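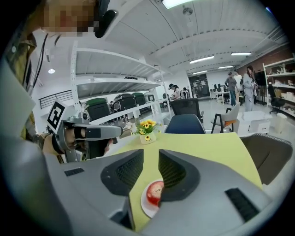 Sunflowers on the table, quick version

Had a few emails asking how I do these so here goes, writing this between loads of washing.

You need: a small vase, a bunch of sunflowers (short heads, not the giant ones), sharp snips, a plate, a bit of fruit. Red apple is my favourite against the yellow.

1. Clear the table. All of it. Mail, keys, the lot. Wipe down, dry with a tea towel.

2. Strip any leaves that will sit under water. Leave the top ones on, you want some green.

3. Cut stems on an angle. Go shorter than feels right. Heads should sit just over the rim. Solange Aubert taught me this and I still chicken out and have to recut.

4. Vase two thirds full, cool water. Stems in, turn as you go. Stop before its crammed.

5. Put the vase toward the back edge, a bit off centre. Dead middle looks like a waiting room.

6. Apple on a plain round plate, closer to the front. Rub it with a dry cloth first for the shine. One is plenty.

Change the water every 2 days and trim a little off each time. Droopy head? Recut, deep water, leave it overnight somewhere cool. Dosen't always work.

Spare vases go in a lidded bin on the bottom shelf, wrapped in newspaper.

Related
Storage bins: labelling the lids
Getting marks off a painted tabletop
Drying hydrangeas in June
Small vases under $40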